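4.2 What people did with the leftovers

I should say up front that this was the part of the study I looked forward to most, and also the part I planned worst. The diary sheets asked each household in Cutmont to write down what they cooked, who ate it and what was left when everyone got up. We got 740 usable meal entries out of that, which pleased me no end. What we didn't ask for, at least in the first round, was where the leftovers went next. Toàn Ninh spotted the gap in March, when he was typing up the early sheets and kept finding little notes squeezed into the margins ("soup, Thursday's lunch if he remembers" was my favorite). We added a column the same week.

The margin notes turned out richer than the column, I have to admit. Once people had a proper box to fill in, they wrote "fridge" and moved on. So for this section I lean on the six follow-up interviews, which Evie Ashworth and I did in people's kitchens, usually at about 5 in the evening when somebody was already chopping something.

One thing came up in nearly all of those talks: the dish matters. People had firm ideas about which food could sit out for second helpings and which had to be put away at once, and those ideas followed the serving dish as much as the food. Rice in the pot was "still dinner." The same rice moved to a bowl was "done" (one woman in the Graltberg apartments got quite heated with her husband over this while we sat there with the recorder going). We had been coding both as leftovers, and I went back and split them into two codes, pot and bowl, for the whole set.
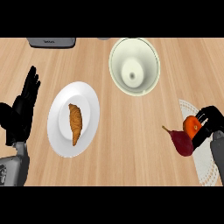

Figure 3. A wide-rimmed white bowl on a wooden tabletop.

Did the households that cooked bigger meals throw more away? Only slightly, and the gap closed once we set aside meals with guests.

Guests really do throw everything off. A host who would normally cook for three cooks for five, the guests hold back out of politeness, and then there's a mountain of noodles to deal with. The Lương family told us they send people home with boxes every time, and that refusing a box is a bit rude. Other homes never offered - it hadn't crossed their minds that anyone would want cold potatoes. I've kept the meals with guests in the main table but marked them, so readers can pull them out if they like.

A word on the coding itself. Toàn and I each coded the Zilier Street sheets without looking at each other's work, then argued over the mismatches. Most were about "picking," meaning food eaten straight from the dish during cleanup. I wanted it counted as part of the meal. He wanted it counted as a leftover eaten early. We went with his version, and I still grumble about it, but it did make the totals in section 4.3 easier to compare with the shopping records.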